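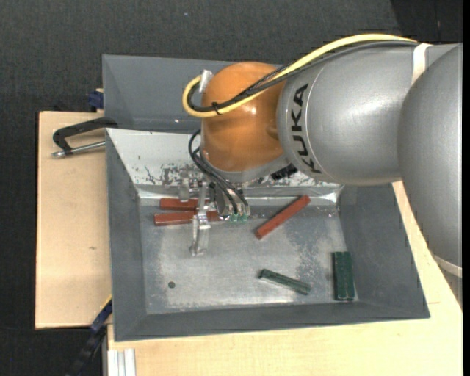 Blocks, bins and boards at Savby

5 min read

Red and green blocks have been part of Savby since the beginning, and so have the grey metal bins they are kept in. The gallery follows them through a week in the building, from the delivery door to the shelves and out again to the people who borrow them. Most of it is about storage, which takes up more of our time than visitors expect.

The captions are by Yannick Arnaud, with corrections from Yabsira Birhane, who looks after the stock list.

Delivery door
New blocks come from Kustetach in flat cartons, 25 to a carton, with a sheet of brown paper between the layers. We keep the paper and use it again when sets go out.

First look
Yabsira opens each carton on the day it arrives. Anything chipped goes on the windowsill and is sent back with the next order.

Red
Red is the colour we have always had most of. The shade changed slightly when Kustetach moved to a new paint, and the older blocks are a little more orange when you put them side by side.

Dark green
Green replaced the blue sets. Blue was hard to tell from black in the back store, where the light is poor, and we were forever sending out the wrong thing.

The bins
Plain grey metal, rectangular, with low sides. They came from a bakery supplier called Plaler and were meant for trays of rolls. Blocks can be picked out easily, and a wet cloth cleans the bin in a minute.

Dents
Most of the older bins have one. Maxence Bodin knocks the worst of them out with a rubber mallet, usually on a Friday, and leaves the small ones alone.

Labels
Paper labels peeled off, so we now write on a strip of tape with a marker pen. The tape goes on the short end, facing out. If it goes on the long side you cannot read it once the bins are on the shelf.

The boards
Light wooden boards lie under the bins wherever they are put down. Metal straight on a hard surface makes a dreadful noise, and the boards also stop the bins sliding about. They are offcuts from the shelving and get sanded once a year, in December.

Sanding dust
Last December's lot, on the broom. The finer dust got into everything and we did the next batch outside.

Dark flooring
Chosen by Didier Guérin after the pale floor in the old building showed every mark. It has some texture to it, so nobody slips, but it does hold crumbs of paint in the low spots. A stiff brush gets them out.

Sorting by colour
Returned sets are tipped out and sorted before anything else is done with them. Red to the left, green to the right, strangers in the middle. Strangers have included dominoes, a bar of soap and half a ruler.

Sorting by size
The two sizes look alike until you stand them up. Yabsira does it by feel and is quicker than the rest of us, who use a slot cut in a piece of card.

Washing up
Warm water, a drop of washing-up liquid, and no soaking. Soaked blocks lose their paint at the corners. We learned that with a whole green set in our second year.

Drying racks
Old oven shelves, stood on bricks. Overnight is long enough in summer. In winter we move them nearer the radiator and turn the blocks in the morning.

Touching up
Small scratches are left as they are. Bare corners get a dab of paint with a cotton bud – a brush puts on too much and leaves a ridge, and then the block rocks when you stack it.

The long shelf
Bodin, the joiners in the next street, built it for us (Maxence's uncle, which helped with the price). It holds 300 blocks in their bins and a row of lids we have no use for but have not thrown away.

Sets on the shelf
Red and green are kept mixed within a set, in equal numbers. Svend Østergaard kept them apart for a while, so that each bin held a single colour, but borrowers kept taking one bin and coming back for the other.

A set that is short
A turned-over lid on top means something is missing. It stays on the lower shelf until the block turns up or is replaced. Please don't make up a set by taking from the one beside it.

Packing for a loan
Brown paper in the bottom, blocks laid flat, more paper on top, then the loan card. Laid flat they travel well. Stood on end they fall over at the first corner and knock the paint off each other.

The loan card
Name, date out, date back, number of blocks. The back of the card is for comments. The most common one is that the bin is heavier than it looks.

Borrowing
Sets go out for two weeks at a time. Schools can ask for longer, and usually do. Bring the bin back as well, please, as we can no longer get the same size from Plaler.

Out on the trolley
One wheel squeaks. Svend has oiled it twice.

Back again
Monday's returns, stacked by the door and waiting to be sorted. The string is not ours.

Visiting
The next open day is Saturday, November 22, 2025, from ten until three. Borrowers can return sets at the same time, and Yabsira will have the spare blocks out for anyone who wants to match a missing one. Bring one of your own for the colour, as the older reds are kept in a separate bin.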